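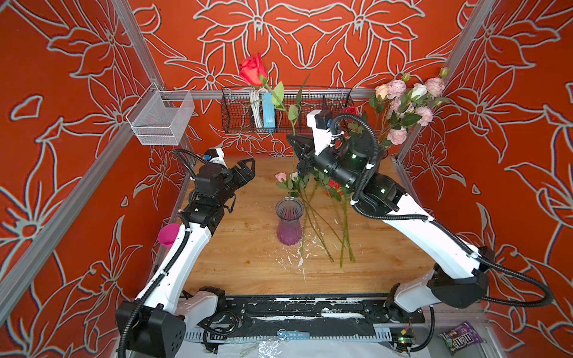

Picking wallpaper for a small room

Jul 19, 2022

The back bedroom is finally papered. It took most of a month of evenings and I made enough mistakes that it seems worth writing down, mostly for my sister, who is about to start on her hallway.

The room is small. It was off-white when we moved in, and it stayed off-white for six years while we used it for boxes. When the boxes went to the garage I wanted a real color in there. My first thought was paint. Then I spent a Saturday at Gresen, the paint and paper store on the other side of the river, and came home with eleven samples and no paint.

Large prints in small rooms

I had always heard that a small room needs a small print. Li-hua Chien, who has worked the counter at Gresen for years, told me to ignore that. A tiny print over four walls turns to static from across the room. A big flower or a big leaf gives your eye somewhere to stop. You see fewer repeats, so the wall looks calmer even when the color is strong.

She was right as far as I can tell. The paper I ended up with is a large leaf print on a dark mustard ground, and the room does not feel smaller than it did. It feels more like a room.

The trade-off is waste. A large print has a long repeat, and every strip has to start at the same point in the pattern as the one next to it. I lost more at the top of each strip than I had planned for. If you are buying a big print, work out the number of strips first and then the number of rolls. Don't go by square feet. I went by square feet and had to go back for two more rolls, and one of them was from a different batch. It is behind the door now.

Orange, red and the rest

I looked hard at oranges before settling on mustard. What I learned is that a warm, saturated color throws itself onto everything nearby. I taped a big orange sample next to the window and the white trim looked pink until about dinnertime. My neighbor Gönül Işık has a red-orange dining room and loves it, but she only uses it at night, with lamps. In a bedroom I would be waking up to it.

Tape the samples up and leave them. I left mine for a week and moved them to a different wall every couple of days. Two of my favorites looked like mud on the north side.

Paper types

I tried three kinds and they behave differently.

Plain paper, the old kind you paste on the back. It stretches as it soaks, so you have to let it rest after pasting or you will get bubbles. The instructions on mine called for 4 minutes folded over on itself. I skipped that on the first strip and had to pull it.

Paste-the-wall. Much easier. You roll paste on the wall and hang the dry strip straight off the roll. This is what I used in the end.

Peel and stick. I put some in the closet. It went up fast and looked fine, but the seams have opened a little at the bottom, and I don't think I would use it on anything bigger.

Getting the first strip straight

Everything depends on the first strip. I used a plumb line and a pencil, and I checked it twice. Corners in old houses are not straight, so don't line up with a corner. Mine was out by the width of my thumb from ceiling to baseboard.

Toshio Ichikawa came over to help on the second evening and brought his son Yuto, who is fourteen and turned out to be better with the smoothing brush than either of us. Toshio cut and I hung. With two people the strips went up in half the time, and there was less swearing.

Around the window I cut too close and ended up with a gap, which I filled with a sliver from the scrap pile. I know where it is. I have shown it to three visitors and all of them had to lean in.

What it cost

The rolls came to 32 dollars each. Paste, a new brush, a seam roller and a box of blades added 68 dollars to the total. I already had a long table to work on and a decent ladder. Samuele Valentini quoted me for doing the whole job and his price was fair, but he was booked until January and I wanted it done before my mother's visit in August.

Things I would do differently

Size the walls first. I did it on two walls and not the other two, and I could slide the strips into place much more easily on the sized ones.

Change the blade more often than seems reasonable. A dull blade tears wet paper, and a tear at the ceiling line shows.

Buy one extra roll and keep it. Write the batch number on the inside of a closet door.

The curtains are next. I have a plain gray linen in mind, but the old ones are still up and they look all right against the mustard, so it may be a while.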